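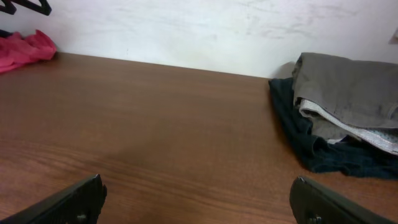 H. Demirtaş

October

Re: greying of dark cottons on bore water

Replying on-list because two separate faults are being treated as one in this thread, and the fixes for them are different.

> We moved to Silport last year and everything dark has gone chalky. Black
> tops first, then the navy, and the olive work shorts have a bloom on them
> that looks like dust but won't brush off. The council report gives the
> conductivity as 1,014 and I take it that is the hardness. We use Prillura
> powder at the full scoop, cold wash, in a Skurico front loader on the
> quick program. I have tried doubling the powder and it got worse. Before
> I spend money on a softener, can anyone tell me whether the dye is gone
> or whether this is scale? The tops also have red sections and I am
> worried about those running if I go to a warmer wash.

Conductivity first. The 1,014 in the report will be microsiemens per centimetre, which tells you how much dissolved ionic material is in the water and nothing about which ions they are. Sodium chloride will raise it and so will calcium bicarbonate. Only calcium and magnesium matter for the bloom you describe, and those are reported together as total hardness, in milligrams per litre as calcium carbonate. Look further down the same table. If the figure is missing, ask the council for it, or buy a drop-count titration kit from an aquarium shop. The paper strips are too coarse at the high end to be worth dosing from.

My own supply is a bore on the other side of the range and I have kept a log of 52 washes on it, all dark cotton or cotton blend, same machine throughout. What follows comes from that log. It is one household and one water, so treat the ranking of causes as firmer than any individual result.

Surface deposit and dye loss look alike at arm's length and can be separated at the sink. Dissolve a teaspoon of citric acid in a cup of warm water. Wet a small area on an inside hem, leave it ten minutes, rinse it in rainwater or demineralised water and let it dry completely. Compare it dry, never wet, as wet cloth always looks darker. If the treated area comes up darker and less chalky than the cloth beside it, you are looking at mineral. If there is no change, it is either lost dye or broken surface fibre. Check for the second with a hand lens: abraded cotton has a nap of fine pale ends standing off the yarn, worst along seams, pocket edges and hems, and it scatters light in much the same way that a deposit does.

Use white vinegar if you have no citric acid, but it is weaker at household strength and a poorer chelator, so a negative result with vinegar doesn't rule much out. Keep both away from anything containing chlorine bleach. Rinse the machine through with plain water between the two if you use both in the same week.

On the powder. Doubling the dose and getting a worse result is consistent with a carbonate-built product in hard water. Sodium carbonate softens water by precipitating the calcium, and the precipitate has to go somewhere. In a long wash with plenty of water most of it leaves with the drain. In a quick program with a low water level a good part of it stays in the load, mostly on cotton, and dark cotton shows it. I don't know what Prillura uses as its builder and the box I have doesn't say. A rough test is to dissolve a spoonful in a jar of your tap water, shake it, and stand it overnight beside a jar made with rainwater. If the tap water jar throws a white sediment and the rainwater jar stays clear, the sediment came from the combination. Some powders contain zeolite, which doesn't dissolve in either jar, so sediment in both tells you only to try a liquid.

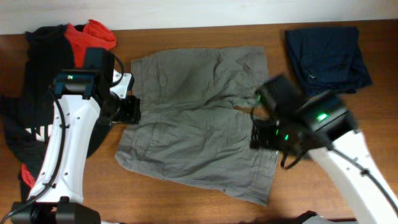
The other half of the problem is the rinse. A front loader on a quick cycle may give a single short rinse, and on the Skurico I use, the extra rinse option is switched off every time the program dial is turned. It has to be set again after the program is selected. I ran the first part of the log without noticing this, so those entries are worth less than the later ones. With the extra rinse on and the powder at the maker's dose for hard water, the bloom was reduced but still present on black. With liquid detergent and the extra rinse it was slight. With liquid, the extra rinse, and citric acid in the softener compartment, I could not find it by eye under a desk lamp held low across the cloth.

Dosing for the acid: I make a solution of one part crystals to four parts water by weight and fill the softener compartment to its line. Don't put dry crystals in, they cake in the siphon. Don't combine it with fabric softener in the same compartment either. The acid goes into the final rinse, after the alkaline part of the wash has been drained, and that order matters. Acid added to the main wash with a carbonate powder will simply neutralise the builder and give you a load washed in neither.

Somebody earlier in the thread asked about rubber seals. I have seen no damage, but the door seal on mine is wiped after each load anyway and I can't separate the effects. The manual for your model takes precedence over anything I say about acids in the machine.

Now the red. A cold wash isn't protection against bleeding. It slows the release of loose dye, and a long cold soak can release as much as a short warm wash. Most red trim on dark garments causes no trouble on the garment itself, because a little red on black doesn't show. The trouble is in whatever else is in the drum, and in any pale thread or lining. Before you go up in temperature, do a rub test:

1. Dampen a piece of white cotton with the detergent solution you intend to use, at the temperature you intend to use.
2. Rub it on the red section, inside a seam, ten strokes with firm pressure.
3. Repeat with a dry piece on a different part of the same red.
4. Dry both pieces away from direct sun and look at them against an unused piece.

Colour on the damp piece only means loose dye that will come out in the wash. Colour on both means surface dye or pigment that will also rub off on a shirt or a car seat. If the damp piece is clean you can go to a warm wash without much concern. If it isn't, wash that garment alone until a fresh damp test is clean. Salt and vinegar do not fix dye in a finished garment. Vinegar has some use on certain acid dyes on wool or nylon, and the practice seems to have wandered across to cotton, where the chemistry doesn't support it. Commercial fixatives do work on some cotton dyes but most of them need hot water and a measured weight of cloth, and on a blend I would leave them alone.

Sorting for this is worth more than any additive. I wash black and red-trimmed pieces together, navy separately, and olive and khaki separately again. Olive is the awkward one. It is normally a mixture of dyes, and when one component goes faster than the others the cloth shifts in hue as well as getting lighter. A piece that has gone towards brown or towards yellow has lost dye, and no amount of citric acid will bring it back. A piece that has gone paler but stayed the same green is more likely to be carrying deposit. Judge it by daylight from a window. Household LED lamps vary enough to shift an olive on their own.

For abrasion: turn everything inside out, close zips and hook-and-loop tabs, and don't underload the drum with heavy pieces. Work shorts with cargo pockets are hard on lighter jersey, and the pockets hold grit. Empty them, turn them out and brush the seams before washing. I had been blaming the water for pale streaks on one set of black tops which were plain abrasion from sharing a drum with heavy shorts. The citric acid patch did nothing and the lens showed a nap.

About the softener. Ion exchange would deal with the deposit, but price the salt and find out where the backwash is allowed to go before committing. If you are on septic, ask the installer in writing. A cheaper arrangement, and the one I ended up with, is a 2,000 litre rainwater tank plumbed to the laundry only. The dark loads run on rainwater and everything else stays on the bore. The detergent dose has to come down a long way on rainwater or you will be chasing suds through the rinse. The tank is fitted with a leaf screen and a first flush diverter, and an inline filter before the machine, as tannin from leaf litter will tint pale loads. In a dry spell it runs out and I go back to the bore with liquid and acid.

If you only want to strip what has already built up, soak in a tub. I use 8 litres of warm water with three level tablespoons of citric acid, garments fully under, half an hour, turned twice, then straight into a normal wash with no powder in the drawer. Take out anything with metal buttons or unplated zips. Run the rub test on red sections first, and do those on their own if there is any doubt. One soak shifted most of the deposit on mine and a second a week later shifted a little more. I got nothing from a third.

If you can post the total hardness figure and the result of the hem test, it should be possible to say whether the softener is worth quoting. Please also say which Skurico program you are on by name, as the quick cycles differ in water level and I have only measured the one – the shortest, on the older panel.

H. Demirtaş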